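Ledero planning and control tools: frequently asked questions

Last revised 2018-06-17

Welcome, and thank you for having a look at Ledero. These are the questions that reach us most often, either through the contact form or from people who have already installed the thing and got stuck somewhere. We've tried to answer them the way we would if you were sitting at the next desk, so some of the answers wander a bit. If yours isn't covered, write to us anyway.

What is Ledero, in plain words?

Ledero is a set of programs for planning and running two-armed manipulation, with most of our attention on small assembly tasks: pegs into holes, gears onto shafts, blocks into trays and so on. It takes in what the cameras see, works out where the parts are, plans a motion for both arms and both hands, and then sends commands to the joints while keeping an eye on whether things are going as expected. You can use all of it or only the bits you like. Quite a few people use nothing but the planner and bring their own perception, and that's perfectly fine with us.

How do Zallton, Wiriya and Flandari fit in?

We know the names are confusing, and we're sorry (they piled up over the years and now they're in too many config files to change). Zallton is the perception part. It finds parts and gives each one a position and an orientation. Wiriya is the planner. Flandari is the controller, the bit that talks to the arms and hands in real time. Ledero is the name for the whole bundle, plus the logging and replay tools that tie it together.

Do I need two arms to use it?

No. Wiriya will happily plan for one arm if you give it a robot file with one arm in it. You do lose the parts of the planner that deal with sharing the workspace, but those simply switch themselves off. A good number of the people who write to us began with a single arm and moved to two later on, and the same task files carried over with only the hand assignments to fill in.

What does the second arm do while the first one is busy?

This comes up every time we give a demonstration, so here is the long answer. In Wiriya each arm is always in one of three states: working, helping or parked. A parked arm still has a pose, and the pose matters a great deal. If it's too low it gets in the way of the working arm. If it's too far back you waste time bringing it in when its turn comes. So the planner looks ahead through the task and picks a parking pose which is clear of the working arm's path and reasonably near the place where the parked arm will be wanted next. You can override this with a pose of your own, and we'd encourage you to try, because a person who knows the task will often choose a better one than we do.

The parked hand can be left open or closed. By default we leave the fingers loosely curled, as it keeps the fingertips away from the table and makes for a shorter move into most of our grasps.
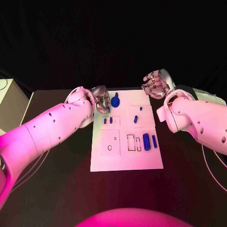
The helping state is the interesting one. A helping arm might steady the board or hold a part ready to pass across. Here the two arms are planned together as one big system with all the joints in it, and planning is slower as a result. If your task never needs it, set the helper option to off in the task file and you'll notice the difference straight away.

How are tasks written down?

As a plain text file with one step on each line. A step names a part, a place for it to go, and optionally which hand should do the work. You don't have to put the steps in the right order, although it helps. If you write only the goals, Wiriya will look for an order in which nothing blocks anything else. It does this well for boards with a dozen parts or fewer. Past that it begins to dawdle, and you'd do better to group the steps yourself.

Every place on a board is given as a small frame of reference with a shape attached: round hole, slot, post or outline. The outline type is for parts that merely have to be laid within a marked area, and it's by far the easiest one to get working. We always suggest that newcomers get one outline task going from start to finish before they try anything with a tight fit.

Zallton can't tell my pegs apart. What can I do?

First, don't feel bad, this is a hard one. When all of your parts are the same colour, colour only tells Zallton that something is a part, and everything after that has to come from shape. A short upright peg seen from above looks very much like the knob on top of a gear. Two pegs standing close together tend to be joined into one odd-shaped lump.

There are a few things that have worked for us:

Give Zallton the real dimensions of each part in the part list, measured with callipers if you have them. Guessed dimensions cause more trouble than anything else we see.

Turn on the second look. The arm is moved slightly out of the way, another picture is taken, and the two results are compared before anything is accepted.

Set the expected count for each panel of the board. If Zallton knows a panel should hold two pegs, it will try much harder to split a lump in two.

Does the lighting matter?

Less than it used to, though it still matters. Coloured light is the usual culprit. Under a strong tint, white surfaces take on the colour of the lamp and any threshold you tuned in daylight will be wrong. Zallton has a balance step which samples a patch you know to be white, normally a bare bit of the board, and corrects the rest from that. Run it again whenever the lights change. We also recommend a plain dark background behind the table, as it gives the depth filter much less to chew on.

What happens when the hand hides the part?

It happens all the time with humanoid hands! The fingers curl down over the part and the camera at the head sees mostly knuckles. Once a grasp has been made, Zallton stops looking for the part and Flandari takes over, working out its position from the finger joints. This is good enough for placing, but it drifts if the part slips. For tight fits we add a short pause above the hole, in which Zallton looks for whatever is sticking out below the fingertips and nudges the estimate. The pause is called hover check in the settings, and it's on by default for every place marked as a round hole or a slot.

My insertion keeps failing at the very last moment. Is it the planner?

Probably not. Wiriya's job ends a little above the hole. Everything after that belongs to Flandari, which lowers the part gently, feels for contact and moves in a small spiral until the resistance drops. If the spiral is too small it never finds the hole, and if it's too big the peg wanders off and catches on its neighbour. Start with the spiral set to half the width of the hole. Then have a look at the contact threshold, which people tend to set far too low, so that the arm believes it has touched something when it has only felt its own cables tugging.

Speaking of cables – do please give them some slack, and run them where neither elbow can reach them. Wiriya doesn't know about cables unless you tell it. You can add a keep-out box for the area where yours run, and there's a worked example in the folder called tabletop.

Does the planner know about the robot's own body?

Yes, as long as the torso is included in your robot file. It's easy to forget, especially if the file came from somebody who had only modelled the arms. The near edge of the table is where this bites, as an arm reaching across for something close to the body has very little room for its elbow. If you see Wiriya proposing a path that would take a forearm through the chest, stop there and check the file before you do anything else.

How much data does the logger keep?

By default it keeps the last 2000 control cycles at full detail and thins out everything older. You can raise the figure if you have the disk space. Each run is saved in its own folder with the task file, the robot file and the settings copied in alongside, so that you can replay it months later without hunting for the version you had at the time.

I get error 3834 when I start Flandari. What does it mean?

It means that the hand and the arm disagree about the time. Their clocks have drifted further apart than Flandari will put up with, and it refuses to start. Restarting the hand driver usually cures it. If it comes back within the hour, check whether both are using the same time source. Error 2277 looks similar and has a different cause: a finger joint has reported a position outside its limits, nearly always because the hand was switched on with something still in its grip.

Can I try it without a robot?

You can, and we think you should. The simulator comes with 6 boards, from a very forgiving one with nothing but outlines to a rather mean one with gears. Contact in simulation is kinder than contact on a table, so please don't copy your spiral settings straight across. Order of steps, parking poses and keep-out boxes all carry over nicely.

When is the next release?

We're aiming for October. The main change will be in Wiriya, where handing a part from one hand to the other becomes a step in its own right and no longer has to be spelled out as a grasp, a meeting point and a release. Old task files will still load. There are also some long-promised improvements to the replay window, including a slider that goes backwards.

How do I report a problem?

Send us the whole run folder, zipped up, with a sentence or two about what you expected to happen. Please don't trim it down first – the part that looks boring is very often the part we need. We read everything that comes in, although when one of us is away it can take a week or so to get back to you.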